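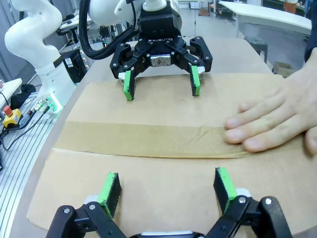 Search this site Enter keywords Go

Two-Arm Packaging Collection Passes 2,000 Recordings

The Plemar program has recorded 2,261 demonstrations of cardboard and tape handling at its Rivetgate laboratory, passing the target of 2,000 set for the first half of the year. The recordings will be used to train a learning system that controls two arms working on the same piece of material.

Cardboard was chosen as the first material for the program. It bends at the seams, shifts when pushed, and behaves differently once tape has been applied. Operators guide both arms through each task, and camera views from the wrists are stored together with the joint positions and gripper openings.

A review of the full set identified 232 recordings that require new labels, mainly where the start of a task was marked too late. These remain in the archive and will be released to partners after correction. Recordings in which a person's hand enters the work area are labeled separately, so that partners may include or exclude them.

Kao, the program's labeling tool, now accepts written notes of up to 27 words per recording. Partner groups at Valtilora have received access and may submit requests for additional tasks through the program office until 15 June 2024.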